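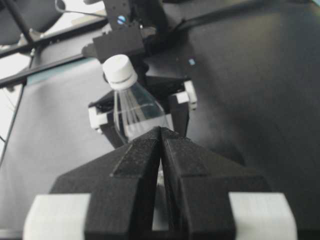 Call for participants: clear cups and bottles at home

Do you have opinions about bottle caps? Have you ever knocked over a cup that you could hardly see? Miltance is looking for people to join the next round of Prellero, our study of everyday drinks containers and how they suit the people who use them. Last time 644 people joined in and left us 2316 comments, and we read every one of them (some were very funny, and a few were about lids we'd never even heard of!).

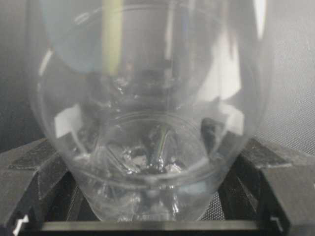
Prellero began with bottles, but this round we want to spend much more time on cups. Shape matters a great deal to a tired or stiff hand, and see-through ones bring their own problems. A clear cup whose wall bows out in the middle and then narrows towards the base can be lovely to hold, or a nuisance, depending on where your fingers land. Reflections make the edge hard to find as well. We'd love to know what you reach for, and how.

Sessions take place at our Fakodmont rooms and last 2 hours, with a proper tea break. You'll sit at a table, pick things up, put them down, unscrew a few caps and tell us what you think. 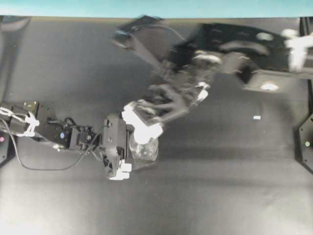

You can go at your own pace and skip anything you don't fancy. We make notes as you talk, so please say whatever comes to mind - grumbles are very welcome. 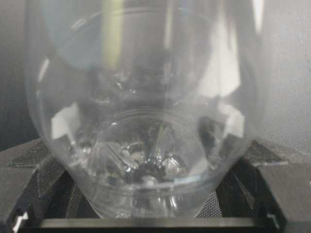
Who can take part

Anyone aged 18 or over. We're especially keen to hear from people with arthritis, weak grip or poor sight, and from anyone who looks after someone who has them. You don't need any experience. Friends can book together.

What you get

A shopping voucher, your travel costs and a short write-up of the results in December.

How to join

Ask for Tamunoemi Uzor at the Miltance front desk, or fill in the form on our Prellero page. Please tell us if you need step-free access or a morning slot.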